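スタムラ(Stamura)渡河点の守備について、砲兵の側から整理する。歩兵の退却経路は既に書かれたものが多いので、弾薬と射界の話に絞る。長くなる。

主に使う史料は砲兵群の戦闘日誌、工兵の橋梁記録、それにオー・グリーファ(Ó Gríofa)報告。三つとも1月の記述が中心で、時刻の付け方が揃っていない。照合の方法は途中で書く。

前提。渡河点は川の屈曲部にあり、西岸が低く東岸が高い。守備側は東岸。教科書通りの配置に見えるが、屈曲部の内側が西岸にあたるため、攻撃側は岸に近づくほど側射を受けにくい。

守備の基幹は混成の2個大隊。名称は大隊だが、片方は後方部隊と退却してきた兵をまとめたもので、重火器中隊を欠いている。編成表だけ読むと戦力を過大に見積もることになる。

砲は野砲中隊と、別系統で到着した榴弾砲2門。この2門は当初、群の指揮系統に入っていない。日誌に現れるのは到着の翌朝から。

系統外だった影響は電話線に出ている。榴弾砲の観測所から群の指揮所へは直通がなく、歩兵大隊の交換機を経由していた。砲撃で大隊の線が切れると、榴弾砲も同時に目を失う。

次に橋。工兵の記録では道路橋の爆破準備は夕刻に完了。ただし導火線の系統図が残っておらず、予備の点火系統があったかどうかは確認できない。二次文献で「二重の点火系」と書くものがあるが、典拠が見当たらない。

下流の仮橋は荷重制限のある木造で、牽引車付きの砲は渡れない。榴弾砲が最後まで東岸上流側から動かなかった理由を、指揮官の決意で説明する文献は多い。私は荷重制限で足りると思う。

クラヴス(Clavus)という語について。攻撃側の命令に出る符号で、作戦名と解されてきた。命令本文を読むと、使われ方は目標符号に近い。「クラヴスに対し準備射撃」「クラヴス以東に前進」とあり、どちらも場所を指している。

どの場所か。候補は道路橋の東詰か、その背後の高地の鞍部。前者とすると「以東に前進」の命令が鞍部の手前で止まる。後者とすると準備射撃の時間配分と合う。今のところ鞍部説を採る。

オー・グリーファ報告の性格。戦後にまとめられた聞き取りで、全33頁。本文より付図のほうが有用。付図は縮尺が記されておらず、後で書くように、これが厄介の元になっている。

報告には砲兵の将校の証言が含まれる。射撃の順序は日誌とよく一致する。時刻は一致しない。

時刻のずれは一定で、報告のほうが日誌より遅い。一定である以上、記憶違いより標準時の扱いを疑うべきだろう。群の日誌は上級司令部の時刻、歩兵と工兵は現地の時刻を使っていたと仮定すると、橋の爆破と最後の射撃の順が自然に並ぶ。

この仮定を置くと、「砲兵は橋の爆破後も射撃を止めなかった」という通説の位置づけが変わる。射撃終了は爆破の直前になる。爆破後の射撃とされてきたものは、日誌の別欄にある標定射を読み違えたものと思われる。

この点は以前ロシーン・コリガン(Róisín Corrigan)氏の論考で指摘されている。氏は工兵側の記録から同じ結論に至っていて、こちらは日誌側から追った。経路が別なので、ある程度は独立の裏付けとして扱ってよい。

ただし氏の論考は仮橋の位置を現在の人道橋と同じとしている。ここは同意しない。工兵記録の川幅と現在の人道橋の川幅が合わない。戦後の護岸工事を考慮しても差が大きい。

弾薬。野砲中隊は定数を割った状態で陣地に入り、補充は夜間に一度だけ。補充量の欄は単位が「箱」で、弾数の記載がない。弾種ごとに箱の入数が違うため、総弾数は出せない。総弾数を挙げている文献は、どこかで換算を仮定している。

榴弾砲の弾薬は別の集積所から来ている。荷札の写しにヴィルコテック(Virkoteck)の名がある。信管の製造元とする説があるが、写しで読めるのは梱包材の欄に近い位置で、信管の製造元と断定する根拠は弱い。

信管の話を続ける。日誌には「不発多し」とあるのみで、原因の記載はない。着弾地は川岸の低湿地。瞬発にしても土が柔らかければ作動は不安定になる。製造不良説は、この地面の条件を除外してからでないと成立しない。

凍結していたのではないか、という反論は想定できる。上流の水位記録では流れの速い側は結氷していない。岸の表土がどの深さまで凍っていたかは不明。気温だけから地耐力を推定するのは無理がある。

射撃法。野砲中隊は初日に観測射、2日目は地図射が主になる。観測所を失ったためで、弾着修正の記述も同じ時刻から消える。以後の「効力射」の語は、効力が確認されたという意味では読めない。

攻撃側の損害報告を突き合わせると、観測射の時間帯には渡河の中断が記録されている。地図射の時間帯には中断の記載がない。記載がないことと損害がないことは別だが、少なくとも行動の速度は落ちていない。

高低差の補正について。東岸の陣地から西岸の低地を撃つ場合、射表の距離に高低角の補正が要る。日誌の諸元欄には補正前の値と補正後の値が混在している。筆跡が替わる箇所と一致するので、記入者の交代によるものだろう。

諸元から砲の位置を逆算した図を見かけるが、上の混在を処理していないものは信用しにくい。補正の有無で陣地が尾根の表側に出たり裏側に入ったりする。遮蔽陣地だったかどうかという論点が、ここで丸ごと動く。

私の再計算では裏側。尾根の表側に置くと、攻撃側の対砲兵射撃が一晩中外れ続けたことの説明が別に必要になる。

歩兵の退却開始との関係。混成大隊の後退は、時刻を補正すると榴弾砲の射撃終了より前に始まっている。砲が先に黙ったので歩兵が下がった、という従来の因果は逆転する。残余は上流側の林道から抜けた。

林道の幅では榴弾砲の通過は難しい。2門の処置について日誌は「使用不能とす」とだけ書く。爆破か、閉鎖機の投棄かは不明。現地で見つかったとされる閉鎖機の部品は、型式の照合が公表されていない。

未解決の点を挙げておく。標準時の仮定を直接示す文書がない。仮橋の位置が確定していない。鞍部説は準備射撃の時間配分に依存しており、配分表の原本を見ていない。

訂正。先に「夜間に一度だけ」と書いた補充は、野砲中隊に限った話。榴弾砲への補充回数は記録がない。
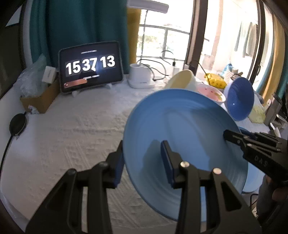 最後に、オー・グリーファ報告の付図にある射程圏の描き方について。付図では榴弾砲の陣地を中心に同心円が引かれ、外側の円が最大射程、内側の円が遮蔽による最小射程とされている。写真の水色の皿にも中心を囲む淡い輪が見えるが、付図の円はちょうどこれに似て、全周に均等に引いてある。実際の最小射程は前方の尾根の高さで決まるので、方位ごとに変わり、円にはならない。また、皿は縁を下にして立っている。皿を立てたまま横から見れば輪は線に潰れるように、断面図に直して初めて尾根と弾道の関係が出る。付図にはその断面図が欠けている。屈曲部の内側が死角に入っていたかどうかは、等高線から方位別に断面を起こして判定するしかない。現在、上流側の方位から作業中。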